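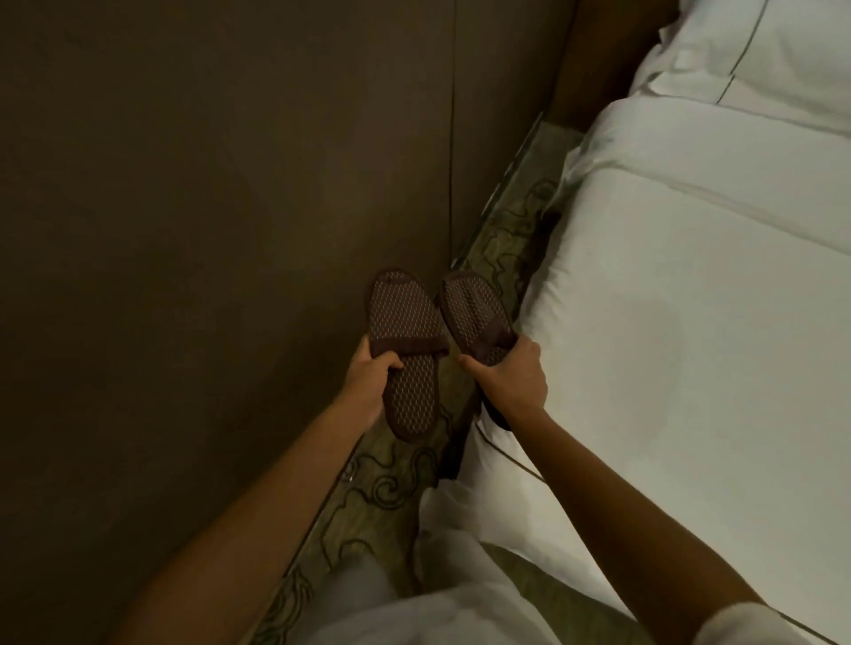

Freya Gosling had been teaching the planner about hotel rooms since April, and she had grown fonder of it than she would have admitted to anyone at Skarkside. It knew slippers now, bless it, and it knew that a pair ought to stay a pair. What it couldn't settle was when to let go.

"It waits 17 seconds," said Terence Kershaw, leaning in at her screen with his tea. "I'd call that shy." 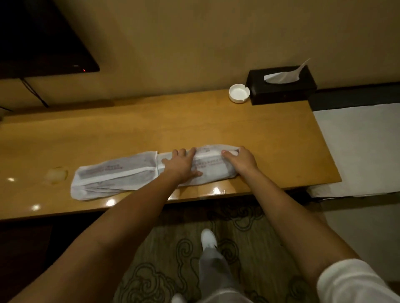
She laughed and opened the release threshold again, the one she'd been fiddling with all week, and took it down from 400 to 15. Then she started the replay and pulled out the other chair for him.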